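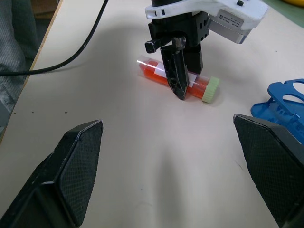 The Titwood Institute has confirmed that its evening certificate in applied statistics will accept credit earned through prior learning assessment, beginning with the February intake. I have argued for this change in several earlier posts, and I am pleased to see it adopted. The terms on which it has been adopted deserve a closer reading than they have received so far.

Under the new policy, an applicant may submit a portfolio of workplace projects, military training records or completed noncredit courses. Two faculty members read each portfolio independently. If they agree, credit is posted to the transcript without a grade. If they disagree, the file goes to the program director, Theano Moschos, whose decision is final. The fee is $100 per course assessed, payable at submission and not refundable.

The fee is reasonable. Adult students at Titwood pay around $3000 for the full certificate, and a successful petition could remove a meaningful part of that cost. My concern lies with the ceiling. No student may receive credit for more than 2 courses by this route, regardless of the strength of the evidence. The policy document offers no academic basis for the limit. Trinidad Llorente, who directed adult programs at Raptis College before her retirement, wrote to me that her office began with a similar restriction and dropped it after reviewing how assessed students performed in later courses. Titwood would do well to schedule a review of the same kind now, while the records are easy to keep.

There is also the matter of advising. The portfolio handbook runs to 264 pages, much of it reproduced from the faculty manual. A working parent who opens it at nine in the evening will find the submission form in Appendix F and the definition of "equivalent learning outcome" in Chapter 11 — and the two do not use the same terms. Rafail Lambrakis of the registrar's office tells me that a shorter guide is in preparation, although he could not say when it will be released.

Readers have asked whether the policy extends to the online sections offered through Plikero. It does, with one exception: the capstone must be completed in residence. Credit already awarded by another accredited institution is handled as ordinary transfer credit and should not be included in a portfolio.

Applicants for the February intake should request an advising appointment before paying the fee. Questions about military transcripts go to Evdokia Triantafyllou in the veterans' office.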